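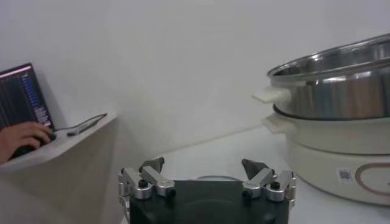 Week 3: Why towns put their markets where they did

Handout to go with Tuesday's lecture. Bring it to the seminar, where I will pretend to believe you have read it.

Last week we left Lidthorpe with a charter, a muddy field and no customers. The charter gave the lord the right to hold a market and take a toll on whatever was sold there. It did not give anyone a reason to turn up. Most of the places granted a market in this period never amounted to much, and a fair few are now a bend in the road with a bus shelter.

What helped

A river crossing, if it was the only one for a good distance. Stokport had the bridge, and charged people for using it, then charged them again on the other side for selling what they had carried over. They complained at length, in writing, which is how we know.

A day that didn't clash. Bunddale picked the same day as its larger neighbour and spent a generation in court over it. The lawyers did well.

A meeting of two kinds of land. Hill farmers have wool and want grain. Valley farmers have grain and are sick of the sight of it. Put a market on the line between them and it more or less runs itself.

What mattered less than you'd think

Size. Lidthorpe at its height had some 800 people, and many of those were under ten and not spending much.

The market cross. Students love a market cross. It tells you where the market was when somebody had money for stone, and the stalls may have been elsewhere for years before that.

A word on the toll rolls

We have two for Stokport, both damp. They list what was taxed, so anything exempt is missing, as is anything that came in by the back lane after dark. Please don't write that "no eggs were sold". Weidong Gu's chapter is very good on this and is shorter than it looks.

For the seminar

Read Gu, then the Bunddale court extract. Come ready to say which side you'd have backed. "Both had a point" will be met with silence.

Essay titles go up in February. Asking me earlier has no effect on this.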